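## Pinzas de mano en el taller: ¿espuma o silicona?

**molden_taller**

Buenas a todos. Sigo con las pinzas Kettle, que ya os enseñé en junio cuando eran cuatro piezas sueltas y mucha ilusión. La carcasa me ha salido bastante maja (14 horas de impresión, con la ventana cerrada para que no se levantaran las esquinas), y ahora ando peleándome con las almohadillas. De momento llevo espuma negra con textura de panal, metida en una muesca en V, y la segunda pinza va con su marcador cuadrado en la cara de arriba y la lente al lado.

Mi duda es si la espuma aguantará. Con un vaso fino agarra de maravilla, pero me da miedo que a los 3000 cierres esté hecha polvo, y cambiarla supone despegar, limpiar y volver a alinear, que ya sabéis la paciencia que tengo yo para eso...

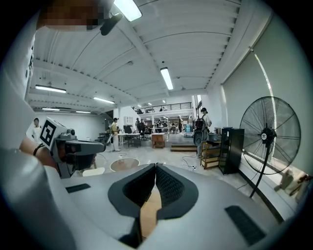
Joanne Cheetham opina que la espuma es un error y que con silicona de 30 Shore A te olvidas del asunto durante meses, aunque tengas que hacerte el molde en casa.

**suda**

Pues yo, con todo el cariño, no lo veo. Probé silicona en las mías y resbalaba con el cartón en cuanto cogía polvo. Antes de gastar dinero, mira el ángulo de la muesca: si la abres a 135 grados, la almohadilla trabaja más plana y sufre menos por el borde.

**wundier**

¿135? Con eso pierdes todo el agarre en cosas redondas, suda. Yo la dejaría como está y pegaría la espuma con cinta de doble cara, que se quita en un momento.

**molden_taller**

¡Mil gracias! Empiezo por la cinta, y si no me convence le pido a Joanne la receta del molde.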